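Brenau Robotics Club Arm Kit Guide
Section 4: Your First Sorting Session

You have the arms bolted down and the software talking to them, so now comes the fun part! By the end of this section your team will have a set of demonstrations ready for training. The club's goal for the Valldale meet is 272 good runs, shared among all the teams.

Before you start

1. Wipe the table and take everything off it that isn't part of the task.
2. Load the Duvmont profile and choose "Cubes to basket."
3. Open all four camera views on the laptop. The basket and every cube must show up in at least two of them.

Caution: Keep hands, sleeves and hair away from the arms whenever the status light is green. The driver calls "clear" before every move.

Running the task

4. Start a recording, then bring the cubes to the basket one at a time. Go slowly – smooth moves teach the model far more than fast ones.
5. Pause with two cubes in and one to go, and check your views. Red and green are in the basket and blue is still on the table in all four of these:

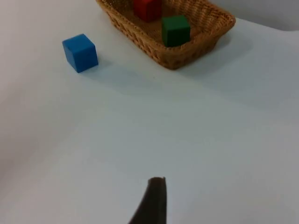
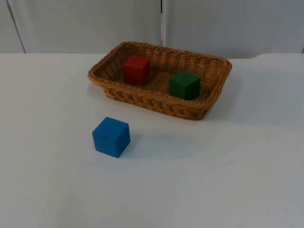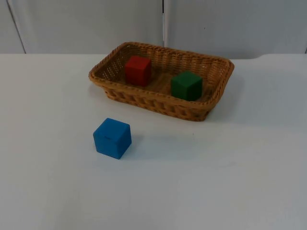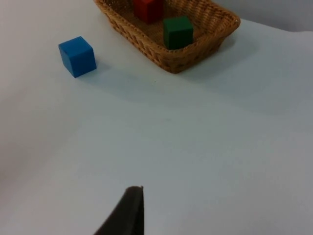

6. If the views look good, resume and go for the last cube. Come down from straight above it, close the gripper gently, lift, and carry it over the rim with plenty of room to spare.
7. Let go low. A cube dropped from high up can bounce right back out, and then the run doesn't count.
8. Press Save and type a short note, such as "blue last" or "bumped rim."

Note: A run stops by itself after 53 seconds. If you keep hitting the limit, practice without recording for a while. Everybody gets quicker, and it happens sooner than you'd think!

Between runs

9. Park both arms before anyone reaches in.
10. Put the cubes in new spots and turn them a little. Variety is great for training, so get creative – just stay inside the arms' reach.
11. Trade drivers after 30 minutes.

Tip: The Nilsuwan viewer plays saved runs side by side. Watch a few as a team before you pack up and delete the ones where the gripper pushed a cube along the table.

Go on to Section 5 when your runs are uploaded.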